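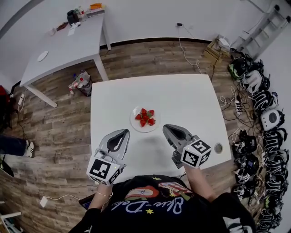
Figure 3.1 Two hand-held grippers with marker cubes, and a plate of strawberries on the table between them.

Chapter 3
Collecting Demonstrations by Hand

Chapter 2 treated the robot as the source of its own training data. An operator moved the arm and the joint positions were logged. The method works, but it is slow, and every hour of data takes an hour of robot time. This chapter takes up a second method, in which a person holds the grippers directly and no arm is needed during recording.

The main difficulty is knowing where each gripper is. In the approach used here, square printed markers are fixed to the tool, and its position and angle are computed from their corners. A marker seen nearly edge-on gives a poor estimate – a cube helps, as another face is often turned toward the camera.

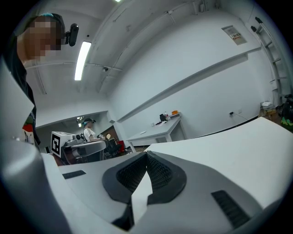
A camera mounted on the tool has a different job. It records what is close to the fingers, and a very wide lens keeps much of the room in view as well. The cost is strong distortion, which has to be modeled before any measurement is made from the pixels. Section 3.2 covers that calibration.

We will follow one data set through the whole chapter. Peter Hrubý recorded it for the Narnness project: 300 demonstrations of handling soft fruit, of which 19 were dropped when tracking failed. Soft fruit is a useful test, as small errors in grip width matter. Section 3.3 deals with matching the clocks of the separate recordings, and Section 3.4 with transferring the result to an arm of different reach.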